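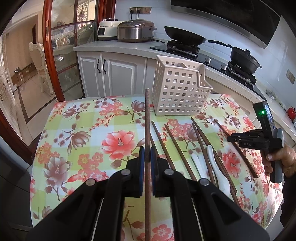
Ticket 1107: Gripper width label lags true jaw position on thin objects
Project: Ceritz bimanual demonstrations, utensil sorting task
Opened by: Yoon-hee Jang
Assigned to: Jong-dae Na
Priority: High
Status: Resolved, follow-up open

Summary
Policies trained on the Ceritz utensil set release chopsticks early. The spoon part of the task is not affected. The same checkpoint code trained on the older Tindimton set does not show the fault.

Steps to reproduce
1. Train on the full utensil set with default settings.
2. Run the chopstick-to-basket task from the standard start pose.
3. Log commanded width and measured width during the lift.

Expected: commanded width stays at or below contact width until the chopstick is over the basket.
Observed: commanded width rises during the lift and the chopstick drops short of the basket.

Comment, Jong-dae Na
Checked the controller first. Commanded and measured width agree, so the arm is doing what the policy asks. The fault is in the policy output. Please attach the raw width traces for the left and right grippers along with the video timestamps.

Comment, Yoon-hee Jang, December 1, 2024
Traces attached. Left gripper width is late by 45 ms against the video. Right gripper is within one sample. The offset is constant within an episode and does not drift.

Comment, Jong-dae Na
Confirmed. The sync step in Sturnuner estimates one delay per session and applies it to both hands. With a spoon, the width at contact is large enough that the error falls inside the pad compression. With a chopstick it does not, and frames that show a firm grasp get labeled as still closing or already opening.

Fix
Delay is now estimated per hand, using the open-close calibration move at the start of each episode. Episodes with no usable calibration move are excluded. This removed 53 episodes. No change to image processing or to the pose track.

Verification
Retrained with 4 seeds. Early release no longer appears in any of the logged rollouts. Spoon placement is unchanged. Width traces for the lift phase are flat after contact.

Not tested: two chopsticks picked up together, and handovers between grippers.

Follow-up
Reprocess the February sessions with the per-hand delay before they are merged. Owner: Yoon-hee Jang.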